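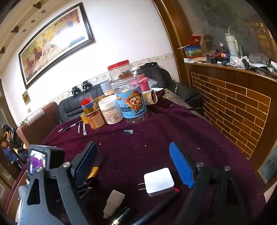
Uma encarregada de educação respondeu ao nosso inquérito que o filho não falta por preguiça, falta quando o autocarro das 7h40 vem cheio e não para. Foi uma das respostas que mais discutimos no grupo e acabou por mudar o rumo do trabalho.

Relatório de projeto – Área de Integração, 11.º ano
Tema: Faltas e atrasos na Escola Secundária Coutinho

1. Ponto de partida
Queríamos saber por que razão os alunos chegam tarde ao primeiro tempo. A nossa ideia inicial era que se deitavam tarde. A escola tem 100 alunos no 11.º ano, mas alargámos o inquérito a todos os anos.

2. Recolha de dados
O inquérito esteve aberto até 22 de maio, em papel e no computador da biblioteca. Recebemos 230 respostas válidas. A secretaria deu-nos também o total de atrasos registados no primeiro tempo desde setembro, sem nomes: 2525. As faltas ao mesmo tempo, justificadas e injustificadas, foram 3007.

3. Resultados
Quem vive em Curngate atrasa-se mais do que quem vive perto da escola. A causa mais indicada foi o transporte, seguida do sono. Ajudar irmãos mais novos de manhã apareceu em terceiro lugar – não estava na nossa lista e foi escrita à mão no campo "outra".
Os atrasos concentram-se nos meses de inverno. Nos dias de teste descem bastante, mesmo entre alunos que usam o autocarro, e isto não conseguimos explicar bem.

4. Dificuldades
A pergunta 6 estava mal feita, porque juntava faltas e atrasos, e não a usámos. Algumas turmas do 12.º ano responderam pouco. O programa em que fizemos os gráficos, o Zeviveck, não aceitava vírgulas decimais e tivemos de corrigir a tabela toda.

5. Propostas
Pedir à empresa de transportes Pirker um segundo autocarro de manhã, pelo menos de novembro a fevereiro. Separar no registo os atrasos até dez minutos dos restantes. Repetir o inquérito no próximo ano, com a pergunta 6 dividida em duas.
A apresentação à turma fica marcada para junho. Os gráficos seguem em anexo.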